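10 Jan 2018, archive workshop

Read the Cisneros court file with Ximena Ledesma, 35 pages. The warrant for the missing clerk is from October, but the stamp has no judge name. Ghazal translated two pages again, the word "absent" was wrong.

To do: ask Ans for the Olow scans.

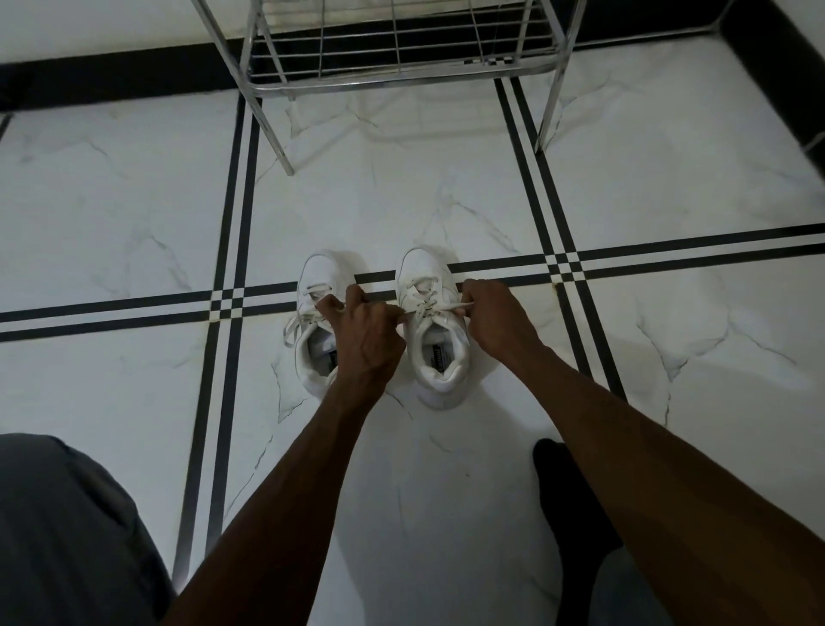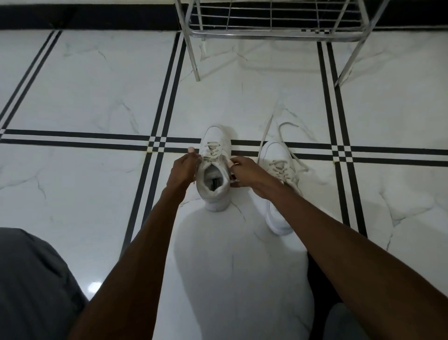 Can we cite the warrant before the judge is known?
Only with the note "unsigned copy", and Consuelo must check it first.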